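How to change your cabin filter (and why your heater will thank you)
By Jerel
July
Print this page | E-mail this to a friend

If your car's windows mist up every time it rains and the fan roars away without moving much air, I'd put money on the cabin filter. It's the one that cleans the air you breathe, quite separate from the engine's air filter under the bonnet, and on a lot of older hatchbacks it has never been touched. I love this job! It costs very little, you barely get dirty, and the difference the first time you switch the fan on is brilliant.

You'll want a new filter, a torch, a small screwdriver and a vacuum cleaner with a thin nozzle. Check the part against your handbook before you buy, as the same model can take two different filters depending on the year and whether it has air conditioning. Mine was last done 23 months ago, which is longer than I'd like to admit.

Switch the ignition off and empty the glovebox completely. On most cars the filter lives behind it, though on a few it's under the scuttle at the base of the windscreen, or down by the passenger's feet.
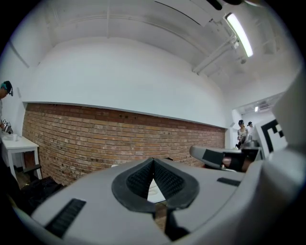
Open the glovebox and look for the stops on each side. Squeeze the sides inwards and the whole thing should drop down past them. There may also be a little damper arm on one side, so slide that off its peg first. If it won't budge, look for screws along the bottom edge and don't force anything, as old plastic tabs snap very easily (I've glued two back on).

Behind it you'll find a long, narrow cover held by a clip at each end. Press the clips, pull the cover away and look for the arrow on the old filter before you take it out. Write down which way it points! Then slide the filter out slowly and keep it level, or you'll have leaves all over the carpet.

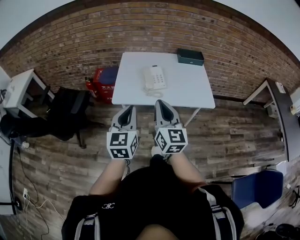

Shine the torch into the empty slot and run the vacuum nozzle around the bottom of it. My old Tuvow estate gave up enough pine needles to stuff a cushion after a winter parked under the trees in Bristoven.

Slide the new filter in with its arrow pointing the same way as the old one. It should go in snugly without bending. Refit the cover, hook the damper arm back on, and squeeze the glovebox up past its stops again.

Start the engine, turn the fan to full and leave it for a minute or two. A bit of dust at first is fine. A whistle usually means the cover isn't clipped in at one end.

The whole thing took me 30 minutes the first time and takes 7 now. I change mine every spring, just after the worst of the wet weather.

Print this page | E-mail this to a friend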